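Gathering Demonstrations for a Two-Arm Learning System
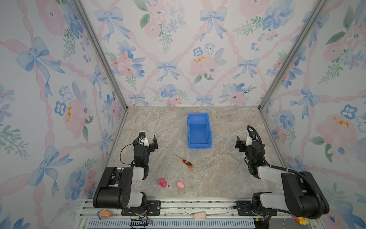

29 September 2022
Prepared by Bimla Garg, with revisions by Jitendra Tiwari
Filed under: Course materials / Robotics and automation / Handouts

Unit 4 handout. To be read before the practical session.

4.1 Scope of this unit

Unit 3 dealt with the way a control policy can be trained to copy recorded movements. This unit is concerned with where those movements come from. Students will be asked to plan, record and label a set of demonstrations on the two-arm cell, and to hand in the set with a written log. The training itself is carried out in Unit 5 on the sets gathered here, and faults in the recordings cannot be repaired at that stage.

A demonstration, for the purposes of this course, is one complete recording of a task carried out by an operator through the arms, from the start position to the finish position. A recording that stops early is a partial demonstration and is filed separately. It should not be deleted.

4.2 The task

The standard task is to place a named object in the blue bin. The bin stands near the back of the work surface with its open end facing the front of the cell. The objects are a screwdriver and a number of small soft toys. They have been chosen for their different behaviour under a grip. The screwdriver is long and narrow, and the angle at which it lies decides which approaches are possible. The pig-shaped squeeze toy is rounded and offers no obvious edge to the fingers. Operators who have practised only on one kind of object tend to carry its habits over to the other, and the recordings show it.

Either arm may be used. Where an object lies well to one side, the nearer arm is preferred. Passing an object from one gripper to the other is permitted only in the sets marked "handover", as a mixed set makes the labels unreliable.

4.3 Size of the set

Each pair of students records 200 demonstrations for the standard task. The class set used for comparison in Unit 5, known as the Hindunbridge set, holds 300. Of these, 267 passed review, and only those are released for training. Students should expect to lose part of their own set in the same manner and should leave enough session time to record replacements.

4.4 Varying the starting conditions

A policy trained on recordings that all begin alike will learn that one beginning. The position and angle of the named object are therefore changed before every demonstration. The bin is moved less often, once per block of recordings, and its new position is entered in the log.

The following points are to be observed.

- Change the angle of the screwdriver as well as its place. Include starts in which the handle points towards the bin and starts in which it points away.
- Leave other objects on the surface in at least half of the recordings. The system must learn to ignore what it has not been asked to pick up.
- Do not place an object where neither gripper can reach it.
- Keep the wall panels as they are within a block. The patterned panels and the marble-patterned surface form part of what the cameras record, and a change of background in the middle of a block is treated as an error in the log.
- Objects waiting their turn may be kept on or near the front rail. They must be clear of the arm bases and of all wiring.

4.5 Cameras

The wrist cameras record what each gripper is approaching, and a fixed camera records the cell as a whole. Before each block, confirm that all views are being saved and that their time stamps agree. A difference in timing between views is difficult to detect by eye and has spoiled complete blocks in earlier years. The checking program, Stoltora, reports the difference at the start of every file. Copy the reported value into the log.

The cable at each wrist must be able to follow the arm through its full movement. Move both arms slowly through the working area before recording and watch the cables throughout. If a cable pulls tight or passes in front of a lens, stop and inform the demonstrator.

4.6 Conduct of the operator

Operators should move at a steady pace and avoid long pauses. A pause of several seconds above an object teaches the system to wait there. Small corrections are acceptable and often useful, for they show the system how to recover from a poor approach. A dropped object may be picked up again within the same demonstration, provided that it is still on the work surface. The event is then labelled "recovered".

Each member of the pair is to act as operator for part of the set, and the operator's initials are recorded for every file.

Hands must be kept out of the cell whenever the arms are powered. Objects are reset only after the demonstrator's signal.

4.7 Labels

Every file carries one outcome label: complete, recovered, partial or failed. A second label gives the named object, and a third gives the arm used. Labels are entered directly after the recording, before the objects are moved. In the August trial of this unit, 71 files were labelled at the end of the session from memory, and the reviewers could not accept them.

4.8 Submission

Submit the recordings, the log and a one-page statement of the starting conditions covered. The statement should name any conditions the pair was unable to record. Files are to be placed in the Starer folder under the pair's number. Questions concerning access to the cell should be sent to Jitendra Tiwari, and questions concerning marking to Bimla Garg.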